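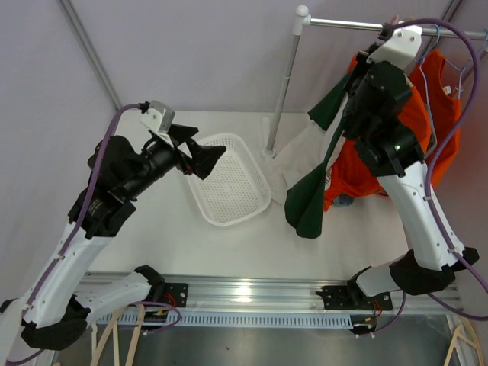
Section 7 covers working beside a Wetov garment cell during a normal shift at the Daltcombe site. It is written for the people who used to hang and sort by hand and who now run the cell as attendants. A cell has two arms on one front rail, and each arm can reach the basket and the hanging bar. In use, one gripper may be up near the bar with a garment while the other is open over the basket, so treat both arms as moving even when only one is carrying something.

### 7.1 What changes for the attendant

You no longer hang each piece. You load, watch, and take over the pieces the cell sets aside. Breaks stay where they were on the shift sheet – pause the cell before you leave it.

### 7.2 Starting a batch

1. Press PAUSE and wait for the steady amber light.
2. Check that the rack base is flat on the table and the bar is straight.
3. Put garments in the basket one at a time. Do not press them down.
4. Enter the batch size on the Manness panel. The limit is 100 pieces.
5. Step back behind the floor line and press RUN.

**Note:** Mixed colors are fine in one batch. Mixed sizes are not.

### 7.3 Taking over a piece

If the panel shows code 304, the cell has tried a garment and given up on it.

1. Press PAUSE.
2. Support the garment with one hand, then press OPEN for that arm.
3. Hang the piece yourself and press COUNT.
4. Press RUN.

**Caution:** Never pull on a garment while a gripper is closed on it. Keep sleeves and lanyards away from the arm cables.

After 11 takeovers in one batch the cell stops by itself. Call the Manalo service desk and finish the batch by hand. Takeovers are logged against the cell, not against the attendant.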